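Handout 5: House Rules for Working Near (and Programming) the Arm
Murray Fraser, Intro to Automation Practice
Revised 9/15/18

Hi all. A few of you asked me to write down what I rambled through in the last session, so I did, and then I kept going because I can't help myself. Read it before lab. It's not long, and the first half is stuff I'll check you on with a pen in my hand.

Where rules come from

When people say "the standard says so," they usually mean one of three different things, and it's worth knowing which. There are the big published robot safety standards. The main one for industrial arms is ISO 10218, which comes in two parts: one aimed at whoever builds the robot, the other at whoever puts it into a working cell. Then there's ISO/TS 15066, which goes with it and deals with people and robots sharing a space. Then there's the manual that came with your arm, and you should read that first (really, with coffee, the whole thing). And finally there are house rules, the ones a shop writes for itself. This handout is house rules. They sit on top of the other two and never replace them.

I learned that order the hard way at Sterkgate, my first job out of school. We had a lovely binder of house rules and a manual still in its shrink wrap. One of our rules told you to reset a fault from inside the fence. The manual said, in bold, on an early page, please don't do that. We'd been doing it since before I was hired!

The robot isn't the only hazard

This is the one I'd like you to carry out the door with you. You don't assess an arm. You assess an arm plus whatever is on the end of it, plus whatever it's holding, plus whatever is within reach, plus the person who wandered over to see what's going on. A slow, light arm with a padded shell can be pretty friendly on its own. Put a blade in its fingers and you've got a slow, light arm with a knife, and the friendliness is gone. The word "collaborative" on a brochure doesn't change any of that.

So when you fill in the risk sheet, do it per task. "Arm moves mug" gets a line. "Arm moves knife" gets its own line, and I expect it to look different.

Before anything moves

Look at the work area with your own eyes. Not on the monitor, not from memory.

Find the stop button and put your hand on it. If you have to lean across the arm's path to get there, move the pendant or move yourself.

Check which tool the controller thinks is mounted. Payload and tool length both. A wrong payload setting makes the force limits lie to you, and they lie very politely, with no error at all.

Say out loud that you're about to start it. Yes, even if you feel silly. Yes, even with one lab partner who's looking right at you.

Run it slow the first time. In manual mode we keep the speed cap at 250 millimeters per second, the usual reduced speed figure in the standards, and I don't want to hear that it's boring. Boring is fine.

While it's running

One person has the pendant. One. If you want it, ask for it and wait until it's in your hands.

Don't reach in to fix a part that's a little crooked. Stop, fix, step back, start. I've timed this with students and the whole routine costs you next to nothing, while reaching in is how I got the scar on my thumb (Jusix, a packaging line, my own fault, ask me in the hallway).

Watch the elbow. Everybody watches the gripper, since that's where the action is, and meanwhile the elbow is swinging out behind it through a completely different patch of air. Most of the bumps in our incident log were elbows, including the one that took out my favorite thermos in April.

Tables, and the things on them

Half of you are doing tabletop projects, so a few words just for you. A household table looks harmless next to a welding cell, and in some ways it's trickier. The things on it roll, tip, slide and break. Some are sharp. They also don't stay where your program thinks they are.

Ask these before you let the arm pick:

Which way up is it right now? A grasp planned for a standing object can shove a fallen one right off the edge.

Which end is sharp, and which way will that end point during the whole move, including the handover?

What's next to it that the fingers will hit on the way down?

What does the arm do if it closes and there's nothing between the fingers? If your answer is "carries on as if there was," you're not ready to run.

Where does the object go if the power drops? Some grippers hold on and some let go. Find out which one you've got.

About simulation

Please use it. I love it. The team at Paquette won't let a new routine near hardware until it's had 700 clean runs in the simulator, and they log every one of the failures along the way. I'm not asking you for that many, but I am asking for a log.

Two warnings, though. First, a simulator will happily give you situations that your real room never will, and you should let it. Weird starting positions are good for you. If your planner falls over because the furniture is somewhere strange, better to find out there. Second, a clean simulated run is evidence about the simulated world. Friction, cable drag, a slightly bent fork: none of that is in there unless somebody put it in. So you still do the slow first run on the real arm, every time, no discounts for good behavior.

Write down the version of the scene you used. The Trestach project lost a good chunk of a semester to comparing results from two table scenes with the same name. Table height was different. That was it!

For lab

Bring one risk sheet per pair, filled in for your own task, with at least 2 lines on objects that aren't where you expected them. We're in room 439. Closed shoes, hair tied back, sleeves that don't dangle.
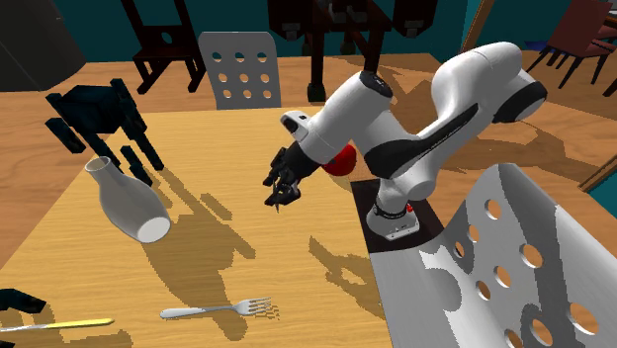

Does a simulated run still need a risk sheet if there's no real arm that could hurt anyone?

Fill one in anyway. You can skip the parts on stop buttons and where people stand, but keep the lines on objects, grasps and empty grippers, and finish the rest before the routine goes anywhere near hardware.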